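Spent part of June reading and watching everything I could find on "teaching" robots by hand, after Vendula Ďurica told me I was being a crank about it. I'm still a crank about it. Thread, with complaints.

The pitch goes like this. You don't write code anymore. A person does the task, the robot learns it, everybody goes home early. The word that gets used is "simply." Simply show it. I would like to meet whoever has simply shown a robot anything.

There are two main ways to do the showing. One is remote control, where you drive the real arm around and it records its own joints. The other skips the arm. You hold a gripper like the robot's, or you strap trackers to your wrists, and you do the job with your own body.

I've tried the remote kind. Clakine let me drive their arm for an afternoon and I put a sponge in a bowl four times. My shoulders hurt. The arm was fine. I came away with a lot of respect for the people who do it all day and not much for the word "intuitive," which was on the poster.

So the no-arm kind sounds great. Faster, cheaper, and a hand moves like a hand. Gergely Juhász swears by it and says I'm nitpicking. Gergely also sells the trackers.

Look at what "just do it naturally" involves, though. Marker cubes, cables, and a person dressed for it.
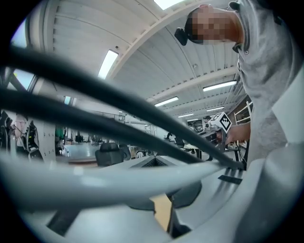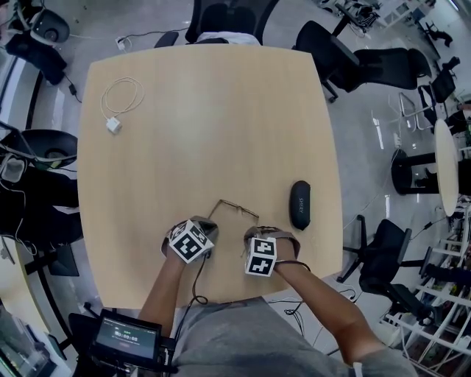
My first gripe is the cubes. The black and white squares are there so a camera can work out where the hand or the tool is. Fine, clever, old trick. But turn your wrist the wrong way and the camera loses the pattern, so people learn to keep the pattern in view. Now you're recording how a person moves when they're worried about a cube.

Second gripe, and this is the one Vendula and I argued about over two bowls of soup. Small thin things are where I'd expect all of this to fall apart. Glasses, cables, anything that bends or that you pick up with a fingernail. I fold my glasses by feel. A camera gets the position of my hand and none of the feel.

She says that's what touch sensors are for. Okay. Then put them in the price.

Third: the numbers. Zurkik's sales deck says 2540 demonstrations. I asked how many people did them and got a very nice email about scale. I asked again. Four people. So that's 2540 recordings of four people's habits, and if all four are right-handed, guess what your robot is.

I also asked how many got thrown out before they reached 2540. Alžběta Kollár, who used to do the sorting there and was far more open than the email, told me 221 in her last batch alone. Dropped objects, lost tracking, somebody forgetting to press start. She wasn't embarrassed by it and I don't think she should be. It's work! Put it on the slide!

To be fair to the other side (I can do it, watch me): Sabina Malý at Brornemis showed me a task that got going on 50 demonstrations. One shelf, one kind of box, same lights. It did the box. I moved the shelf a hand's width to the left and it did the air next to the box.

She laughed and said they'd record more with the shelf moved. Which, sure. And then with the lamp off, and then with a different box. At some point you have shown the robot every version of the job by hand and I'd like somebody to put those hours next to the hours it would take to do the job.

I'm not saying it's fake. Some of it works and I've seen it work. I'm saying the labor got moved to a different room - and the people in that room are doing something skilled and dull, and they barely get a line in the paper.

If you run one of these setups and have your real discard rate, send it to me. I'll post it with or without your name. Vendula has already said she'll check my math, so keep it clean.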